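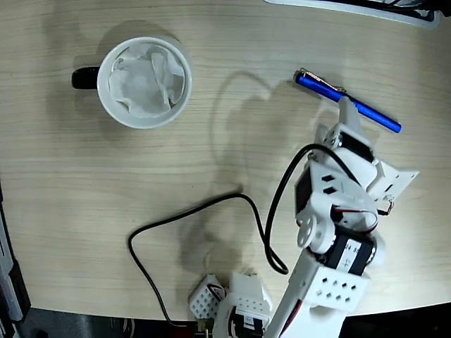 Tuesday, June 18, 2019. The Damora trial runs out in 2 days and I still can't decide whether I'm reviewing an arm or raising one. Daranee Kongkaew wants my opinion in writing by Thursday, with a yes or a no in it, so that Studby can either stock the kit or send it back to the people at Grultis with a polite note. I told her I'd do a proper day of it and keep track as I went. So this morning it was me, the coffee, and the simplest job I could think of, the blue pen lying on the table to the right of the mug with the gripper sitting just short of it. Pick up pen. I have seen toddlers do it with a sandwich in the other hand.

The booklet says setup takes one evening. Mine took seven, if you count the one I spent looking for a screw that was in my sleeve. The English is fine up to page 17 and then whoever was writing it went home. Servo numbering is explained after the step where you need it, and the cable is long enough to reach the neighbors. It wanders all over the desk in a big loop, and I move it aside and it comes back. 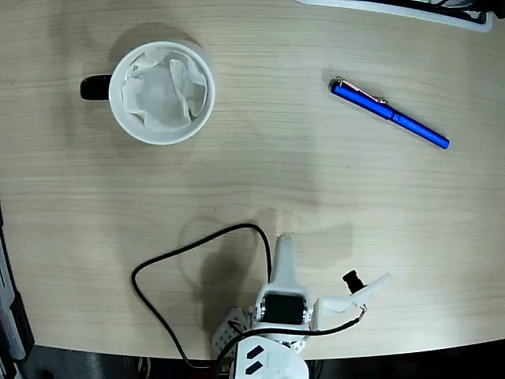

I called support at ten. Got Tomás Mac Carthaigh, who was very nice and asked me to read him the calibration offset. I read him 1076. There was a pause and he said "huh," in the tone of my dentist. He had me park all the joints and start over, and after that the arm quit drifting to the left, so I guess huh was the technical term. Points for support, then. He even called back after lunch to see how I was getting along, and I had to admit I was eating a plum and had not touched it.

Recording a motion is the good part. You walk the arm through it once, save it, and it plays the thing back with real conviction, whether or not the pen is where you left it. Nudge the pen over half an inch and it will close on thin air and be very pleased. Chanida says that's what the camera is for. The camera software is a separate download. The download is another login. I've been waiting on the confirmation email since before dinner. 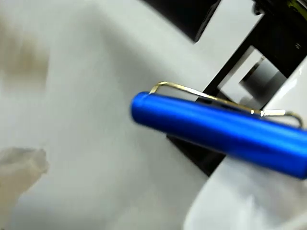
The pen and its clip, closer than I ever wanted to know them.

The clip turns out to matter. Grab low on the barrel and the pen rolls. Grab up near the clip and it mostly behaves. None of that is in the booklet, which uses a foam cube for everything, and I don't own a foam cube. 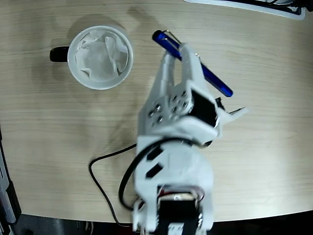 Jaws shut on the pen, far end still on the desk.

Where I've landed for tonight: the hardware is better than the price, the booklet is worse than no booklet, and the fingers could use some rubber. I'd tell Daranee yes, if Grultis rewrites everything past page 17. Duangjai wants to borrow it for her class in November and I said sure, bring a longer table.

Still no email. Need to buy more coffee, and ask Tomás about the second servo, which has started humming.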